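Kitchen bench notebook, Pelach room
10/03/2025
Plate rack trial, continued
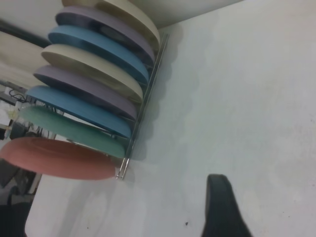
Spacing was the question for this session. The Vorcombe rack has been fine for side plates since August, but the dinner plates lean too far and the rims close up on each other. We want to know if one rack can take a full mixed set or if the canteen order has to go up to two racks per table. Loaded it with cream, lavender, blue, then the same three again, then green, with the pink one last at the end of the row. The rims overlap closely all the way along, each plate hiding part of the next, and I don't like that for drying. The wire rail does its job on the side, the plates rest against it and stay upright.

Measured the tabletop first. 740 from edge to wall, so the rack can turn either way and still leave room for the drip tray. Rack with plates in, no tray: leave it at an angle for now, easier to reach from the stool side.

Water test. Poured 600 ml over the full row from the jug, slowly, then left it 42 minutes with the window shut. Wiped each plate with a dry paper towel and weighed the towels together. Repeated with every other slot empty, another 600 ml, same wait. The towels from the spaced load came out lighter, but I forgot to zero the scale before the second weighing, so I'm not writing the numbers down. Redo both.

Notes on the plates. The Zostico ones have a deeper foot than the old white set and sit higher in the wire. No chips so far. Check the foot rings after the next wash, there was a gray mark on one that may be metal rub from the rack. It came off with baking soda.

Rutkowska sent the second rack but it's the wide one, for bowls. Put it on the shelf under the sink with the invoice taped on. Don't use it for this, the slots are wrong and we'll only confuse the results.

Still to do:
Zero the scale, then rerun full load and spaced load.
Try the row loaded from the other end.
Move the drip tray so it isn't under the cupboard door.
Ask about rubber feet for the rack, it slides when the end plate is pulled out quickly.
Buy paper towels, same kind as before or the weights won't compare.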